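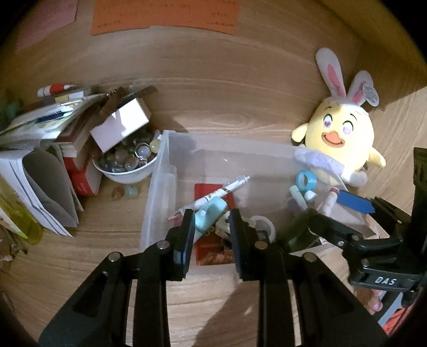
カテゴリ:言語学習/手書き資料

Umitz 手書き訂正コーパス README

5月 文:Young-sook Ha(Nodside)

概要

Umitzは、日本語を外国語として勉強している人が手で書いた作文と、その訂正のあとを文字に起こしたデータです。作文は2,000枚あります。書いた人は26人で、全員が大人の学習者です。AkoとVallejoの二つの教室で書かれました。

私も日本語は大人になってから習いました。書いて、消して、また書いた作文を先生に渡すと、先生は最後の形だけを読みます。けれども、消した部分にも学習者の考えがあります。「に」を「で」に直し、もう一度「に」に戻した人は、はじめから「に」と書いた人と同じではないと思います。このコーパスは、その途中の形を残すために作りました。

収録の内容

作文の題は23種類です。自己紹介、住んでいる町の説明、大家さんへの手紙、病院の予約を変えるためのメモ、見た映画の感想などがあります。題の一覧は topics.txt にあります。一つの題をAkoの教室だけで使った場合もありますので、教室どうしを比べるときは topics.txt の「教室」の列を先に見てください。

レベルは初級、中級、上級の三つに分けました。分けたのは各教室の先生で、試験の点数ではありません。二つの教室の「中級」は少し違います。Vallejoの中級の人は会話がよくできますが、漢字はあまり書きません。

ファイルの構成

texts/ 最後の形の作文。一枚が一つのテキストファイルです。
edits/ 訂正の記録。タブ区切りで、ファイル名は texts/ と同じです。
topics.txt 題の一覧
writers.txt 書いた人の番号、母語、レベル、教室

文字コードはすべてUTF-8、改行はLFです。原稿の画像は配布に入れていません。

訂正の記号

edits/ のファイルでは、訂正を次の記号で表します。

DEL 線で消した文字
TAPE 修正テープの下にある文字
INS あとから行の間に入れた文字
OVER 前の字の上に重ねて書いた文字
UNK 訂正はあるが、元の字が読めないところ

例:
わたしは駅{DEL:に}{INS:で}友だちを待ちました。

TAPEの場合、原稿を裏から明るい光で見て、読める字だけを書きました。読めない字は推測しないで、UNKにしました。そのため、修正テープをよく使う人の記録にはUNKが多くなっています。これは間違いの多さを表す数ではありませんので、ご注意ください。

鉛筆と消しゴムで書いた作文は入っていません。消しゴムのあとは読むことが難しく、作業者によって結果が大きく変わりました。書いた人には、ペンを使うことをお願いしました。

文字起こしの手順

一枚の作文を二人が別々に入力し、合わない部分を三人目が決めました。三人目は多くの場合、私です。迷った例は notes というコメント行に残しました。行の最初が # の行です。読み込むときは飛ばしてください。

字の形の間違い(たとえば線が一本足りない漢字)は、正しい字で入力して、MISという印を付けました。画数や形のくわしい情報はありません。字形の研究には、このデータは向いていないと思います。

句読点は書いた人のままです。「、」の代わりにカンマを使う人もいますが、直していません。

個人の情報について

人の名前、電話番号、住所、勤め先は、すべて[名前][電話]のような札に置きかえました。町の名前は、教室のあるところを除いて[町]としました。もし残っている情報を見つけましたら、公開の場所に書かないで、直接お知らせください。次の版を待たずに直します。

書いた人からは、研究と教育に使うことについて、書面で同意をもらっています。書いた人はいつでも自分の作文を取り下げることができます。その場合は番号を欠番にしますので、writers.txt の番号が続いていないことがあります。

使うときのお願い

授業の教材、誤用の研究、入力支援の評価に使うことができます。学習者の成績を自動でつけるためには使わないでください。レベルの付け方が、そのような目的に合っていません。

母語ごとの比較にも注意が必要です。母語によっては書いた人が一人しかいません。その人のくせと、母語の影響を分けることはできません。

現在の版で分かっている問題

・上級の手紙文で、INSの位置が一字ずれているファイルがあります。
・OVERとDELの区別が、早い時期の入力では統一されていません。
・Vallejoの題の名前に、英語のままのものがあります。

間違いの報告は、ファイル名と行の番号を書いてくださると助かります。日本語、韓国語、英語のどれでも大丈夫です。返事は日曜日にまとめて書いています。

関連する項目
Umitz 題の一覧と教室別の使い方
訂正記号の入力手引き(作業者向け)
Ako教室 作文の時間の進め方
修正テープの下の字を読む:入力者のメモ
Nodside 公開データの利用条件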